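Filed under: Diary, Church & State, Small Towns
4 min read

We use cookies to remember your preferences. By continuing to read you agree to this. Manage settings.

2/1/24

Up early to read the draft ordinance on invocations before the Boltholm town council met to argue over it. The draft runs to 22 pages, which is a lot of paper for a prayer that used to last under a minute. I read all of it at the kitchen table with a pencil and came away knowing what the word "solemnizing" means in four different footnotes.

The short version, for my own future reference. Boltholm has opened its meetings with a prayer for as long as anyone kept minutes. In October a man from out by the Carbone quarry wrote in to ask if he could give one, and mentioned in his second paragraph that he was an atheist. The council's reply was to stop having prayers, then to start again, then to hire a lawyer.

I grew up with a foot in both camps, so I went along expecting to be annoyed by everybody, and I was not let down.

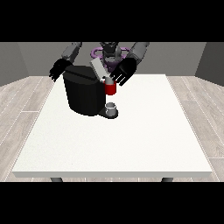

The meeting itself

Room full by seven. There are 100 chairs in the hall and people were standing along the back with their coats on. The first speaker said the country was founded by Christians. The second said it was founded by deists. The third wanted to know when the potholes on the Fitine road would be looked at and was told this was the wrong item, and he sat down with the look of a man who has been told that before.

What struck me is how each side borrows the other's coat. The churchgoers kept saying that the prayer was only a tradition, a bit of ceremony, hardly religious at all, which would have got them thrown out of my grandmother's church. The secular people spoke about neutrality with shining eyes and a tremble in the voice. One woman read out the First Amendment from memory and a few people in the back very nearly said amen.

I don't mean that the two things are the same. I get tired of hearing that atheism is just another religion, usually from somebody who thinks this is an insult and hasn't noticed what it says about religion. But a public meeting does something to belief. It comes in as a private matter of life and death and goes out as a procedural motion.

The draft would allow anyone on a sign-up sheet to offer opening words, as long as they don't try to convert the room or run it down. Somebody asked who decides what counts as running it down. The lawyer said that was a good question. He bills by the hour.

There was a petition as well, 600 names, for keeping things the way they were. The population of Boltholm is 2290 by the sign on the highway, so that is a respectable showing, though I signed it myself at the hardware store thinking it was about the library hours. I ought to read what I sign. I'd read the ordinance, after all.
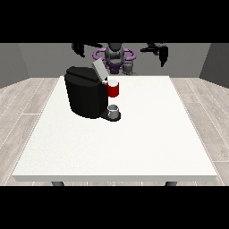 After

They put off the vote. Then they noticed that the meeting had started with no invocation of any kind, and the chair asked if we might have a moment of silence at the end to make up for it. So we all stood there. Some heads went down and some stayed stubbornly level. I looked at my shoes, which could be taken either way.

Drove home by Dralard because the lower road was iced. The church there has a new signboard out front that says ALL ARE WELCOME, and under it a smaller one about towing.

Couldn't sleep, so got up and looked for my old college notes on Jefferson and the wall of separation. Found them in the box with the Christmas lights. My handwriting was better then, and I was a good deal more sure of myself. In the margin next to the bit about the wall I'd written "but who fixes it?" and underlined it twice. I have no idea what I meant.

Must call tomorrow about getting my name off that petition. Also buy salt for the front steps.

Get new entries by email. Enter your address to subscribe.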